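**Honon publishes results of two-handed demonstration study**

CLULDALE, June 19, 2020. Honon, a developer of learning methods for robot hands, announces today the results of its research on teaching robots from human work. The study was made at the company's laboratory in Cluldale, together with the engineering firm Sydorenko.

The question of the study was simple. When a person shows a task to a robot, which way of recording gives the better training data: gloves with position markers, or a gripper which the person holds in the hand? Until now our team used only one of these ways in each project, and so the results were difficult to compare.
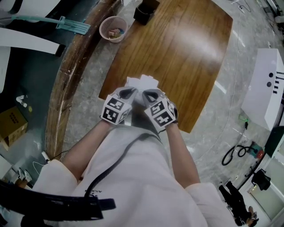 For the comparison, people with different experience performed the same handling tasks at the same tables. In total 600 demonstrations were recorded, and 378 of them passed the quality check and were used for training. The cube markers on the back of the gloves give the position and the turning of each hand. A camera worn on the head records the work from the side of the person.

"With the gloves, people move in a natural way, and this we wanted to keep," said Karthik Kanagaratnam, research lead at Honon. "But a robot does not have our fingers. With the gripper the person is slower, and the motion is easier to give to the machine." 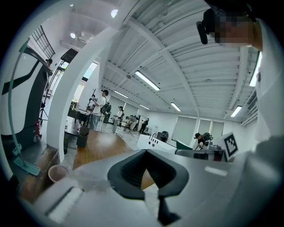 The best result came from mixing both kinds of data. The policy trained on the mixed set failed 34 percent less often than the policy trained on gripper data alone. For tasks which need two hands, the glove data brought the largest part of the improvement. For simple pick-and-place tasks the difference was small, and the team does not recommend the gloves there.

The method has the name Furell. It was tested on 14 tasks, and the full report with the list of tasks can be requested from the Honon press office. A second round of recording is planned for August, with smaller markers and longer tasks.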